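Votavard opens Aseter Lodge bookings for next dry season

2021-12-30

FOR IMMEDIATE RELEASE

Votavard has opened bookings for Aseter Lodge, its new safari property on the Rulura river. First guests in November. Twenty suites, all river facing, all with their own deck and outdoor shower.

Lodge sits inside a private concession of 3000 hectares. Two game drives a day, walking with an armed guide, night drives on request. Children from eight up. Transfers from the airstrip are included, as are meals, laundry and house drinks. Premium wines and the helicopter are extra.

Small ship news too. The Hirvonen goes into drydock in autumn and comes back with refitted cabins, a new galley and a bigger mud room for wet boots. Combined lodge and ship itineraries will be on sale once the sailing dates are confirmed, agents will get them first.

Opening offer: stay four nights, pay for three. Deposit of $2000 per suite holds the booking, refundable up to 90 days before arrival. Travellers holding credits from cancelled trips can use them at Aseter at full value, no blackout dates.

Main lodge has a pool, a library and a games room. Wifi in the suites but its slow.

Rates and hi-res images availble from the Votavard trade desk.

ENDS

We use cookies to improve your visit. Accept / Manage settings

© Votavard. All rights reserved. Contact | Trade desk | Back to top

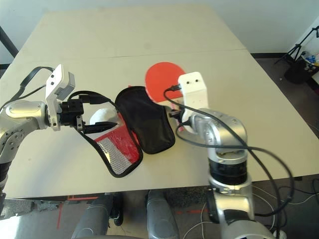
Table-tennis gear on a white tabletop.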